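Et voilà que la rentrée nous rattrape, avec ses cartables neufs, ses matins un peu frais et cette envie de tout recommencer qui nous prend chaque année (avouons-le, bien plus qu'en janvier !). À Clustel, on a décidé d'en profiter : la maison Yeoman rouvre ses portes ce mercredi 11 septembre 2019 pour une soirée consacrée aux bonnes résolutions de l'automne.

L'idée est née en août, sur un banc, entre Ainhoa Bravo et sa voisine Ingegerd Isaksson, qui regrettaient toutes deux de voir filer les saisons sans prendre le temps de se poser.
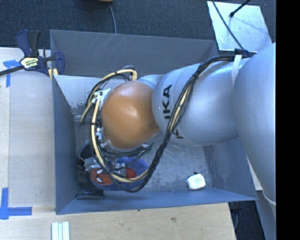
Chacun pourra écrire une lettre à soi-même, la glisser dans une enveloppe et la confier à la maison, qui la postera au printemps. « J'ai déjà recommencé la mienne deux fois », confie Ainhoa en riant, et on la comprend, tant l'exercice remue de choses !

La soirée commence à 20 heures, l'entrée coûte 5 euros, tisane et gâteau aux prunes compris. Pensez à prendre un gilet, les soirées fraîchissent vite au bord de l'eau.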